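Visit report: household manipulation group, Tukdale

The group at Tukdale works on one question: which ordinary chores can a single arm with a two-finger gripper do without help? I went in February, on their spring visitor day, and wrote up my notes on 6 June 2020 after the last of the numbers came back from them. There were 3 stations open. I spent most of the afternoon at the second.

The first station was the wet bench. It has a sink, a dish rack and a short counter. The arm moved cups from counter to rack at a pace I would call slow, and the operators did not claim otherwise. Mugs with handles were fine. Shallow bowls were not, as the fingers have to go under a rim that sits almost flat on the counter. The present fix is a rubber mat with a ridge in it, made by Brukance, which tips the bowl enough to expose an edge. It works, but it means changing the kitchen to suit the machine.

The second station was simulation. Katia Negri runs it and gave the longest talk of the day. Her chores are opening and closing things: doors, lids, drawers, panels. She lists them separately from pick-and-place because the object is attached to something, so the hand has to follow a path set by the hinge. Pull a little off that path and either the grip slips or the arm builds up force until it stops.

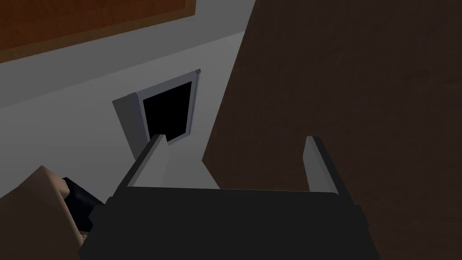

Training takes place in rendered rooms with plain geometry and very few textures. Fine surface detail costs rendering time, and her view is that it adds little to a hinge task. What matters more is clearance. A gripper housing is wide compared with its fingers, and in a furnished room the housing is often what hits first. Large furniture close to the hand limits the approach angles, and a person nearby limits them further. The planner treats people as obstacles with a margin, and the margin can be set per room.

The current set holds 3,000 door and lid attempts, each from a different starting pose. Of these, 2,271 ended with the panel in the requested position. Negri sorts the remainder by cause. Bad grasp is the largest group, then collision, then time limit. She did not hand out the split and I did not press for it.

Transfer to hardware is the weak point. The real cabinet, a Zascombe kitchen unit, has a soft-close hinge, and the simulated hinges have constant friction. On the two runs I watched, the arm opened the door on the first and let go early on the second. The model is due to be revised.

The third station was shop-floor work, shown by Jasińska, who supply the shelving. The task is restocking boxed goods from a cart. Roughly 765 boxes per shift is the figure they quoted, with one person on hand for jams. I saw two jams in half an hour, both from crushed corners.

My own reading is that restocking is close to usable where the boxes are uniform. Dishes are further off. Doors sit between the two, and the answer depends on the hinge.

Parking is behind the main building. Visitors sign in at the side entrance and should allow ten minutes for the safety briefing.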